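Workshop notebook, Stullard Hall sound and events group
December, entry opened 9:40 a.m.

Subject: capacity and ventilation for the Clulladero concert

The promoter has confirmed that Clulladero will perform one set at Stullard Hall and that the set will be filmed for the group's own channel. The license for the main floor was written for 332 persons standing. Under the present health rules the hall may admit half of that number, and the count must include the band, the crew and the bar staff. The promoter's ticket plan left out the crew. It has been returned for correction.

The group met at the mixing position to review the floor layout. The barrier in front of the stage will move forward so that the first row stands farther from the singers. Power for the side speakers will then need to come from the left wall, as the floor box will be behind the barrier. Cable ramps are to be checked before load-in. Two were cracked after the last event and have not been replaced.

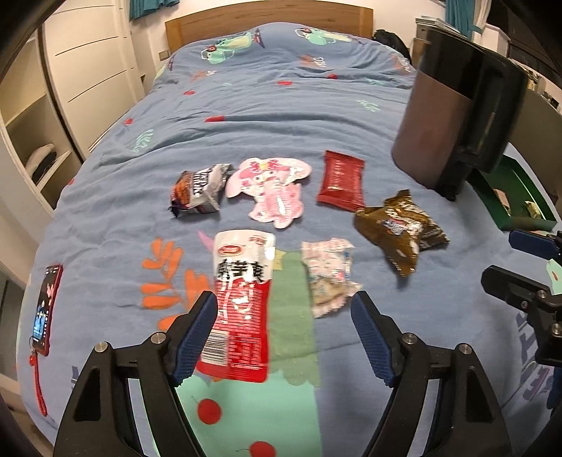 The left wall circuit was tested under load with the amplifiers at normal show level. It held. The right wall circuit tripped once when the haze machine was added, and the haze machine has been moved to the stage supply. The breaker label in the stage cupboard is wrong and should read "dimmers and haze." A corrected label is to be printed.

Air handling was measured next. With both roof fans on high, the carbon dioxide reading at the center of the floor fell back to the outdoor level in about 24 minutes after the rehearsal ended. With one fan, the reading was still high when the group stopped taking figures. Both fans will therefore run from doors to close. The noise from the second fan is clear in the vocal microphones during quiet songs. Kołodziej, the firm that services the fans, has been asked for a quote on new rubber mounts. 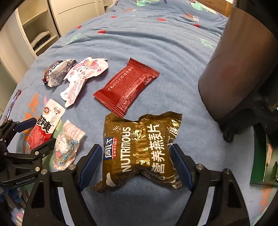 The filming crew from Pondow has asked for a raised camera platform at the rear. The request is approved on the condition that the platform does not narrow the fire exit path. The drawing supplied shows it touching the path line – this must be redrawn before any decking is cut. Pondow has also asked to show the audience in wide shots. The house has no objection, but any posted video will be read by the public as a record of how full the room was. The floor marks must be in place and followed during every song, including the encore.

Door staff will use hand counters at the main entrance and at the smoking exit. The two figures are to be compared every half hour and written in this book. At the last event the smoking exit was not counted, and the final total could not be confirmed when the city office called.

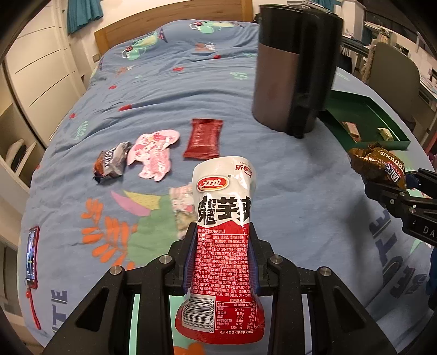 Who has the authority to stop the performance if the floor becomes too crowded?
The duty manager has that authority, and the request goes to the sound desk by radio. The desk lowers the main speakers, raises the house lights and leaves the announcement microphone open.

Open items: corrected ticket plan, redrawn platform, 6 new cable ramps (order not yet placed), breaker label, quote for fan mounts. Radio channel 9 is reserved for the duty manager and the desk. Batteries on charge in the stage cupboard.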